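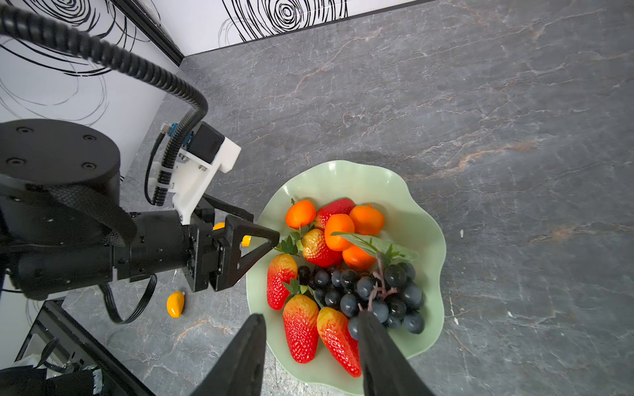 Documentary film has to persuade an audience that what it shows can be trusted, and much of this course is about how that trust is earned when the camera was absent. Archives have gaps. Meetings went unfilmed, reels were lost, and the people who were in the room may have died before anyone thought to interview them. A filmmaker then has to stage, draw or build the missing part. Staging starts with small things. Strawberries in a green bowl with a wavy rim can pass for a family's kitchen in summer, and it makes little difference to the viewer that the fruit is artificial, seed dots and leafy caps included. It makes a good deal of difference if the narrator says the footage was shot in that kitchen. Keep that distinction in mind for the rest of the unit.

Unit 4: Reconstruction in the historical documentary

Reading for this unit: course packet, pages 184 and following. Please finish it before the May screening.

1. Terms

Reconstruction is any material made after the event to stand for the event. It covers acted scenes, animation, models, and voices reading letters or transcripts.

Archive material is footage, sound, stills or paper made at the time, whatever the reason it was made. A government newsreel is archive material. So is a home movie. Neither is neutral.

Illustration is looser. A shot of waves under a line about exile is illustration. It makes no claim that these were the waves.

Students often mix up the first and the third. The test is whether a reasonable viewer would take the shot as a claim about a particular time and place.

2. Acted scenes

The usual method is to keep actors partly hidden: hands, backs, feet on stairs. This saves money on makeup and casting, and it also keeps the audience from comparing a face with the known face. It has become so common that many viewers read a blurred figure in a hallway as a signal that the scene is staged.

Our first case is The Brillow Crossing, a film about a ferry dispute. It has 9 acted scenes and no captions marking them. The director's notes in the packet argue that the change in lighting is marking enough. Decide whether you agree before class. Look closely at the harbor office scene, where an actor's hand signs a real document and the film then cuts to the original page.

3. Animation

Animation announces itself. No one mistakes a drawing for a newsreel, so some critics call it the more candid choice. The difficulty is that a drawing still picks an expression, a posture, a distance between two people. If a leader is drawn leaning back while a visitor speaks, the film has said something about that meeting, and it may have no source for it.

Our second case is the Dovetti studio short on a miners' strike. It was drawn from 80 surviving photographs, with the in-between movement invented. The packet includes a page of the storyboard. Note which panels carry a photo reference number in the corner and which do not.

4. Voice

Reading a transcript aloud adds pace, accent and feeling. The Skevico radio hearings exist only on paper, and two films have used the same pages. In one the witness sounds frightened. In the other he sounds bored. Both readings are word for word. We will play them back to back.

5. Labeling

There are several ways to tell the audience what it is looking at:

On-screen caption at the start of each scene
One general notice at the head of the film
A change in color, frame shape or grain
Narration
End credits only

The last is the weakest, as most of the audience has left or stopped reading. The general notice is what broadcasters tend to accept. A caption on every scene is the clearest and the one editors most dislike, as it breaks up the rhythm.

6. Written work

Choose one reconstructed scene from a feature documentary not shown in class. Write 800 words on how it was made, what sources it rests on and how it is labeled. Films from the Stojanović collection can be viewed in the library; book a booth ahead of time. Do not summarize the plot of the whole film. Give the running time at which your scene begins, and attach any production notes you quote from.

Papers are handed in at the start of the May screening. Bring the packet with you, as we will use the storyboard page again in Unit 5.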